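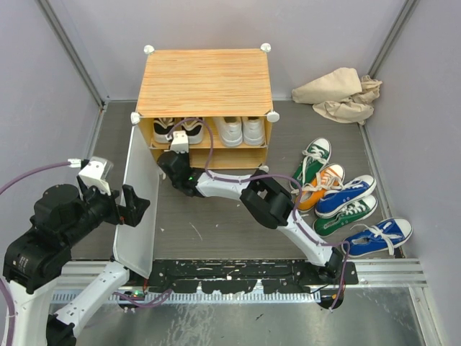

*Dos pares en el estante de arriba del zapatero.*

Acta de la reunión de mayo del grupo de dibujo Cindesari. La escribo yo otra vez, Jasmina Nikolovski, así que perdonad el tono, que lo de «se procede a» no me sale.

Empezamos a las 19:10 con Delwyn Ruddock peleándose con la cafetera. Aprobamos el acta anterior sin cambios, salvo el apellido de Delwyn, que yo había puesto con una sola d (perdón!).

## El fanzine

Ya tenemos 51 páginas escaneadas y a mí me encanta cómo está quedando, sobre todo la parte de tinta. El presupuesto de la imprenta Trasberg sale a 146 euros por 50 ejemplares, grapados y con portada a color. Delwyn prefería pedir también precio en Cheema - dice que su papel aguanta mejor la aguada - pero al final votamos Trasberg, con su voto en contra. Queda fuera una página para que la maquetación cuadre en 50, y yo he ofrecido la mía del gato, que tampoco era para tanto.

La portada sigue sin decidirse. Hay dos bocetos, el del tranvía y el de la señora con paraguas, y nos pasamos media hora discutiendo si el rojo del paraguas se come el título. Yo creo que sí, pero me gusta igual. 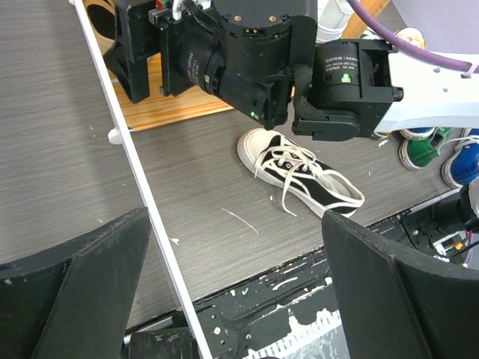 ## Cuadernos viajeros

Siguen circulando 7 cuadernos. El de tapas verdes lleva parado desde marzo en mi casa, lo confieso aquí por escrito, y lo paso esta misma semana. Acordamos que cada persona lo tenga quince días como mucho y que se pueda dibujar encima de lo ajeno solo si el autor ha puesto una crucecita en la esquina.

## Salida a dibujar

Iremos al mercado de Cerkum, quedada a las 10:30 en la puerta del pescado. Delwyn lleva taburetes plegables y yo las acuarelas comunes, que hay que reponer el ocre.

## Pendiente

- Delwyn: confirmar el pedido con Trasberg y preguntar por el plazo.
- Jasmina: rotular los dos bocetos de portada y mandarlos al grupo.
- Todos: traer votada la portada a la próxima.

Cerramos a las 20:45.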